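4.2. Vocabulario de agarre en hablantes bilingües

Uno de los resultados más gratos de este trabajo apareció donde menos lo esperábamos: en los verbos con los que se nombra el acto de coger algo. El corpus Lidier reúne 3,072 enunciados producidos por 158 hablantes bilingües de español y ucraniano, y ya en la primera lectura llamaba la atención la riqueza de soluciones para una acción tan cotidiana (asir, agarrar, sujetar, sostener, pillar, y hasta un precioso «apuñar» que registramos en dos informantes de edad avanzada).

La clasificación inicial seguía la propuesta de Holovko, que separa los verbos según el contacto sea puntual o mantenido. Valentyna Holovko tuvo además la generosidad de revisar nuestras etiquetas una por una, y de esa revisión salió la cuarta categoría, la de los verbos que exigen mencionar la parte de la mano implicada. ¡Es una categoría fascinante! En ella el hablante casi nunca omite el complemento: se coge «con la punta de los dedos», se aprieta «con toda la mano», se sujeta «con el pulgar por delante».

El contraste entre generaciones resulta muy vivo. Los hablantes jóvenes extienden «agarrar» a contextos en los que sus padres prefieren «sostener», y lo hacen con una naturalidad que desaconseja hablar de error o de pérdida. En la localidad de Dumlao, donde la transmisión familiar del ucraniano sigue siendo fuerte, el reparto entre ambos verbos es más estable y los hablantes comentan la diferencia con verdadero gusto.

Para la tarea de denominación se emplearon las láminas Winness. Con objetos conocidos, el nombre del objeto arrastra el verbo; con los desconocidos, el hablante tiene que decidir por la postura de la mano, y es ahí donde surgen las respuestas más ricas.
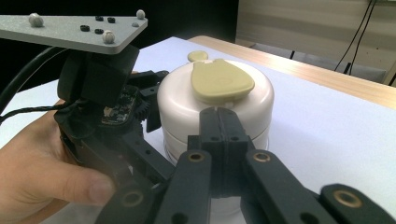 Figura 2. Mano que sostiene un dispositivo de carcasa negra, con el pulgar extendido hacia delante.

Las respuestas a las láminas se transcribieron con las pausas y reformulaciones originales. Muchas empiezan por un verbo general y se corrigen sobre la marcha («lo coge, bueno, lo lleva agarrado»), un patrón que Bukano, nuestra herramienta de anotación, etiqueta como reparación léxica. En la sección 4.3 se examinan estas reparaciones junto con el aspecto verbal.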